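Dilar Hand Pair - Classroom Edition

Two hand-held grippers, one for each hand, for school robotics clubs and intro courses that want to record how people do things before asking a robot to do them.

Part no. Junow 310
Price per pair: 3,190
Ships to schools, clubs and libraries. Private buyers, please write first.

What it is

The Dilar started as a student project in the Mertens after-school robotics club, where the first version was held together with hot glue and optimism. The optimism has been replaced by screws. You hold one gripper in each hand, squeeze, and the jaws close. A camera on each one records what the jaws are doing, and your students spend the rest of the semester arguing over what they recorded.

The pads are ribbed and soft enough to hold cloth without chewing it. We have chewed some cloth to find this out. Replacement pads are sold in bags of 20, and you will want a bag, as pads have a way of going home in pockets.

What comes in the box

Two grippers, left and right
Two charging cables
One hex key (buy a second one now)
Spare pads, one set
Printed club handbook with the Jerkus task cards
A sheet of labels for writing student names on things

The Jerkus task cards

Jerkus is the name the first club gave its end-of-year competition, and no faculty sponsor since has managed to change it. Teams of two pick a household job, record it over and over, clean up their recordings and hand them in. Points are given for variety, for tidy notes and for not talking the judges to death.

The cards come in three levels. Level one is cups, blocks and spoons. Level two is towels, socks and pillowcases. Level three is outerwear, and it is where friendships are tested. A puffer jacket has no corners worth the name, it slides, and it holds air just long enough to make you think you've finished. Teams should start with it spread out on a bed or a big table and agree on who takes which side before anybody squeezes anything.

A good level three entry runs to 800 recordings over the season. Most clubs get there by passing the pair around from house to house, so the bedding changes even when the jacket doesn't. The judges like this. They have seen a lot of gray classroom tables.

Level three, puffer jacket on a plaid sheet:

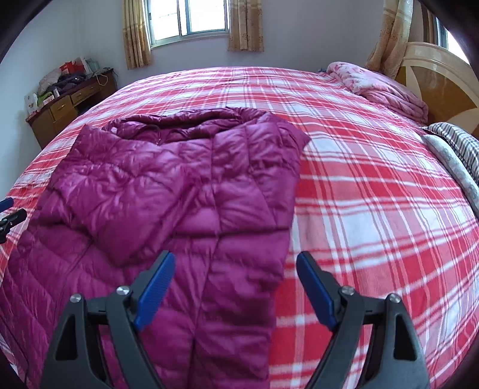
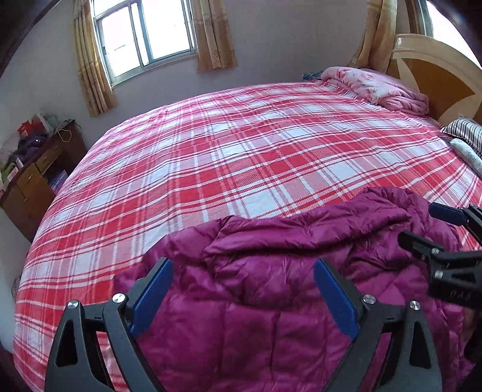 Charging takes a lunch period and lasts a club meeting, provided the club meeting ends when it's supposed to. Recordings save to the gripper and copy over by cable. There is no app. We had an app for one February and would like to put it behind us.

Care

Wipe the pads with a damp cloth. Check the pivot screws before each meeting and snug them up if the jaws feel sloppy - snug, not tight. If a finger cracks, the replacement part can be printed on any decent school printer, and the files are on the memory stick tucked into the handbook. Don't store the pair at the bottom of a backpack under a chemistry book. We can tell.

Questions we get

Can one student use both? Yes, and that's the usual way for folding. Two students with one gripper each also works, though it gets louder.

Do we need a robot? Not for the first semester. The recording half of the course stands on its own, and it leaves you time to find the money.

Is it safe for middle school? The jaws close only as hard as you squeeze, so that depends on the middle school.

Will you repair an old pair? If it came from us, send it in. Include a note with the club's name and a truthful account of what happened.

Orders and school quotes go to Wilma Jansen, who ran the club for years and still answers the mail herself, usually before 7 in the morning. Purchase orders are fine. Please put the shipping address on the purchase order this time.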